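WATER HARDNESS AND THE SHARED KITCHENS: WHAT CHANGED IN MAY

Residents of the Kelemen building have reported a white film on glassware and a chalky ring in kettles since early spring. The film is calcium carbonate. It comes from the incoming supply, which was switched to the Stilton wellfield while the surface intake is rebuilt, and it will continue until the intake is back in service.

Hardness at the Kelemen service entrance now reads 200 milligrams per liter as calcium carbonate. That is hard water by any of the usual scales. It is safe to drink and cook with. The effects are on heating elements, spray arms, faucet aerators and anything that dries in open air.

The building softener, a Clalta twin-tank unit in the basement, was sized for the old supply. Its controller was still set to the old hardness figure, so the resin was exhausted well before each scheduled regeneration and untreated water passed through for the rest of the cycle. The setting was corrected in May. The unit now regenerates by metered volume, one tank at a time, and the other tank stays in service while it does. Salt use has gone up accordingly.

Only the hot side is softened. The cold taps in the kitchens are fed directly from the main and will stay that way. Kettles filled from the cold tap will scale as before, and the softener correction makes no difference to them.

Dishwashers are a separate case. The machines on the upper floors have their own small softener, built into the sump, with a hardness dial inside the door. The dial should be at 6 for the present supply. Several were found at the factory setting. If the salt light comes on, fill the reservoir with coarse dishwasher salt and run a rinse cycle straight away, as spilled brine will pit the stainless steel if it sits. Table salt contains anti-caking agents that clog the valve and should not be used.

Rinse aid is still needed with soft water. It lowers surface tension so that the last rinse drains as a sheet and does not dry as drops. A middle setting on the dispenser is a reasonable start. Streaks with a bluish tint mean too much, and round spots mean too little. 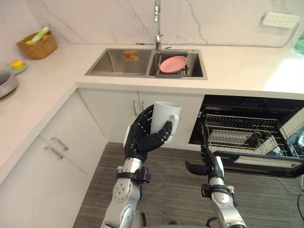
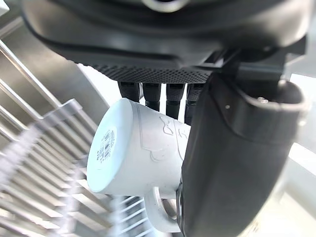
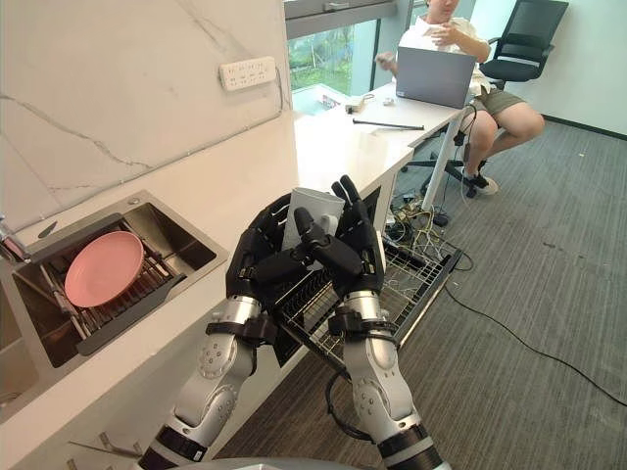

White mugs, kitchen counter.

Film that wipes off with white vinegar is scale. Film that does not wipe off, and shows a faint rainbow under a lamp, is etching, where the glass surface itself has been worn away by soft water, heat and excess detergent together. Etching is permanent. The two are easily confused, and adding more detergent to cure the second one makes it worse. Test one glass with vinegar before changing anything.

Detergent dose should come down where the machine's softener is working. Fillari tablets, which the supply closet stocks, are a fixed dose meant for hard water and a full load. For half loads the powder is the better choice - start with half a scoop and go up only if food residue remains. Tablets that claim a built-in softener do not replace the salt, whatever the wrapper suggests.

Descaling. Kettles: one part white vinegar to two parts water, bring to a boil, switch off, leave for half an hour, rinse twice. Faucet aerators: unscrew by hand, soak overnight, brush the screen, refit with the washer facing the spout. Spray arms: lift out, clear the holes with a wooden toothpick, flush under the tap. Do not use a metal pin, which enlarges the holes and changes the spray angle. Citric acid works as well as vinegar on all of these and leaves less smell. Neither should be mixed with bleach or used on marble.

The coffee machine on the ground floor has a replaceable filter cartridge rated by volume. The cartridge has been changed and the hardness code in the menu reset. The counter should not be cleared without fitting a new cartridge.

Test strips are in the supply closet in Room 101. Dip for one second, shake off, and read after the interval on the packet. A strip taken from the hot tap should show at least two steps lower than one from the cold tap. If both read the same, the softener is in bypass or out of salt, and the building office should be told, with the floor and the time of the reading.

The hot water will be off from 11 at night until early morning on one night this month while the second resin tank is refilled. A notice will be posted at the stairwell doors beforehand. Cold water is not affected. When the supply comes back, run the hot tap for about two minutes before using it, and expect some air and a slight yellow tint at first - fine resin dust, harmless, but it can lodge in the aerators.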